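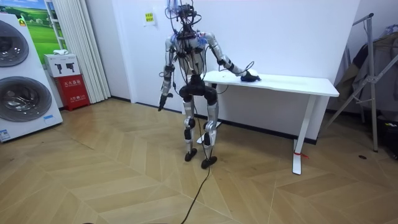 1/ A thread on what we've been up to since May, for everyone who kept asking (thank you for asking, and sorry it took me so long to sit down and write it!). Our preprint on cloth handling with a full humanoid is finished, and I'd love to walk you through the main result in plain words.

2/ The question was simple enough. When a robot picks up something soft from a table, how much does it help to let the hand rest on the cloth for a moment before the fingers close? People do this all the time without thinking. You put your hand down on a T-shirt, you feel where it is, then you grab.

3/ We call the method Faltgate. The "gate" is a small learned check that sits between touching and gripping. It reads the arm's joint torques and decides whether to close now, slide a little, or lift off and try again. No tactile skin, no extra sensors in the hand.

4/ We trained it on 3000 short demonstrations, most of them teleoperated by Uwe Petersen, who has more patience with a pile of towels than anyone I've ever met.

5/ Then came the test: 405 grasps on clothes the policy had never handled. Without the gate, the robot came away holding the cloth in 243 of them. With the gate, on the same clothes and the same starting poses, it missed just 30. I made Uwe recount that on Tuesday and he got the same number, bless him.

6/ What it still can't do: thin, slippery things. A silky scarf gives so little resistance that the gate often thinks it's touching bare table, and then it lifts off and tries again, and again, and again. Dark cloth, on the other hand, went better than I'd feared, and I think that's the torque signal helping where the camera struggles.

7/ We compared against Cuden, the vision-only baseline many of you know, and the gap is biggest when the cloth is already folded small. Full table in the appendix, along with the failures, which I think are the best part of the paper.

8/ Next up is both arms together, and standing a little farther from the desk so balance starts to matter. If you work on soft stuff, please write to me, I'd really like to compare notes!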